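The board sits on the bench again, so these are the notes on it, written mostly for my own use the next time I glue up something this size.

The piece is a work surface for small objects: sorting blocks, laying out parts, anything that wants a flat area with a defined edge. It replaces a sheet of painted fiberboard that had swollen along one side after a winter in the garage. I wanted wood because I had wood. There was a stack of offcuts left over from the Betham shelves, all the same species, all close enough in thickness that the planer could bring them together in a few passes.

## Joints

Edge-glued, no dowels, no biscuits. I have used both in the past and have never had a failure in a plain glued edge that they would have prevented. The edges were shot with a hand plane, two boards folded face to face in the vise so that any error in the angle cancels when they are opened out. I checked each pair by standing one on the other and looking for light. The second pair needed another pass.

Clamps went on alternately over and under. I used the yellow Culus glue, which gives a workable open time at the temperature of my garage in April. At lower temperatures it goes chalky. The clamps stayed on overnight and I scraped the squeeze-out in the morning while it was still rubbery at the core. Scraping it fully hard tears the grain. Wiping it wet pushes it into the pores, and it then shows as a pale patch under any finish.

Figured grain was the main difficulty. Where the streaks turn wavy the fibers change direction every inch or so, and a plane that cuts cleanly on one side of the wave lifts chips on the other. I stopped planing early and finished with a card scraper, then paper. The scraper was turned with a heavier burr than I normally use. It dulled four times.

## Finish

The finish is thin and matte. A gloss surface throws reflections, and on a surface meant for looking at small things the reflections are a nuisance. I used the Clirlow hardwax, two coats, buffed between. A third coat was applied to a test piece and made it slippery enough that a cube slid when the piece was tilted by hand, so I left the board at two.

The ends were left square with a very slight break on the corner. I considered breadboard ends and decided against them. On a panel this narrow the seasonal movement is small, and a breadboard end would have needed an elongated slot and a pin, more work than the rest of the board put together.

## On the bench

Underneath is the blue pegboard. I did not fasten the board down. The perforated surface allows air to both faces, and a panel that can breathe on both sides stays flatter than one lying on a solid top. I learned this from a cutting board that cupped badly after a month on a granite counter. 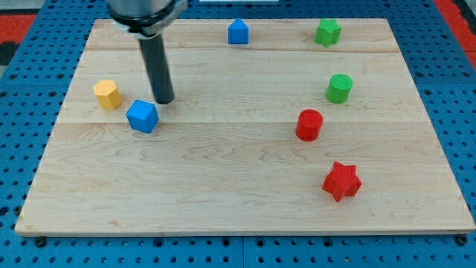
Peiyu Yan wrote in after the last post to say that a light wood is the wrong choice for a sorting surface, that yellow pieces in particular get lost on it, and that a mid-gray laminate would have taken an hour and cost less. The hour is fair. The cost is fair as well if the offcuts are priced, and I did not price them.

On the yellow I disagree in part. Contrast in brightness between yellow and pale maple-type grain is low, I accept that. Contrast in saturation is not low, and under the bench lamp I have had no trouble picking a yellow block out. Blue and green are easy. I have not tried anything in a natural wood color on it and would expect that to be poor. A tray liner in dark felt would solve it for anyone who works with unpainted pieces.

The blocks are a mix of shapes, among them a hexagonal prism, a cube, a star and a small house-like one with a pointed top. As a test of a surface they are reasonably demanding. The star lying flat has a lot of contact area and stays where it is put. A cube is easier to disturb. The hexagon on its end will stand on any surface that is level, and it makes a quick check for one that is not, as it leans visibly before a spirit level would make me suspicious.

## Corrections and remaining work

In the previous post I gave the grit sequence as ending at 500. That was the pad I used between coats of wax. The bare wood stopped well before that, and going finer only burnishes the surface and keeps the wax from taking.

I also described the Li clamps as parallel-jaw. They are ordinary bar clamps. The jaws tip slightly under load, and I correct for it with a strip of scrap between jaw and panel.

Still to do: one seam has a faint step that I can feel with a fingernail. It does not affect use, and leveling it would mean scraping through the finish across the full width. I will leave it through the summer and look again when the garage has dried out, in case part of the step is moisture. If it is still there, I will scrape and rewax the whole face in one session.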